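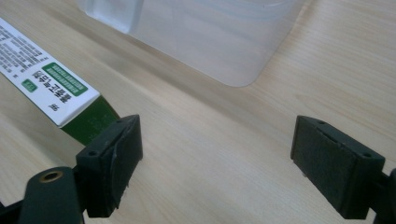 Fitbridge Health and Safety Working Group
Minutes of the meeting held in October 2026

Present: Walid Masri (chair), site representatives from Budberg and Khalaf Road, stores, maintenance, HR.
Apologies: night shift representative, Budberg.

1. Minutes of the last meeting
Agreed as a correct record. The action on replacing the stairwell signs at Khalaf Road is closed. The action on the eyewash station is carried forward, as the bracket supplied did not fit the wall plate.

2. Noise survey, Budberg press shop
The survey report has been received from Wasetti. Personal dosimeters were worn by 12 operators over a full shift. Four of them were above the upper exposure action value, all on the older presses. The previous survey was in 2022, before the second line was moved, so the two sets of results can't be compared position by position. The chair asked for the zone map to be redrawn and put up at both entrances. Maintenance said the damping pads on press 4 have perished and will be replaced at the next shutdown.
Action: maintenance to order pads. Chair to circulate the redrawn map.

3. Hearing checks
HR reported that 155 staff are on the hearing check list across both sites. Letters have gone out. Agency staff on the press line were left off and need adding. The Budberg representative asked whether checks could be done in working time for the night shift. HR confirmed they can, and that the mobile unit will stay until 8 pm on its second visit.
Action: HR to add agency staff and confirm the late session in writing.

4. Ear protection and storage
Stores has two types of earplug in stock and one type of ear defender. The Khalaf Road representative said people were taking plugs from open cartons and the remainder were getting dusty. It was agreed that each work area should have a lidded container, kept off the floor and checked by the supervisor at the start of the week. Clear plastic was preferred, the sort of box with a latch tab at the front, where even a small dark item inside can be made out through the walls without opening it. Stores will get prices for two sizes.

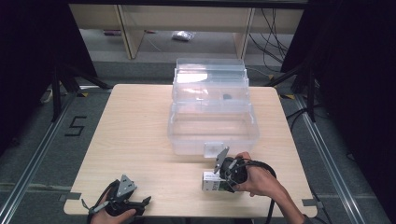
Dosimeter calibration was raised by stores. The company owns a small number of its own meters for spot checks between surveys, and the certificates for two of them have run out. Readings taken with these since the expiry date should be marked as indicative only in the log. The meters are at present spread between the office and the stores cage, and it was suggested they be kept together on a table in the stores office, in a tall clear box with an open tray low down and further tiers above. The chair had no objection provided the certificates are filed separately.
Action: stores to send the two meters away and label the log entries.

5. Any other business
The Budberg representative reported that the air extraction over the degreasing tank is louder than it was. Maintenance to look at the fan bearing.
HR asked for names for the refresher course on manual handling. To be sent by the end of the month.

6. Next meeting
To be held at Khalaf Road. Items for the agenda to Walid Masri one week beforehand.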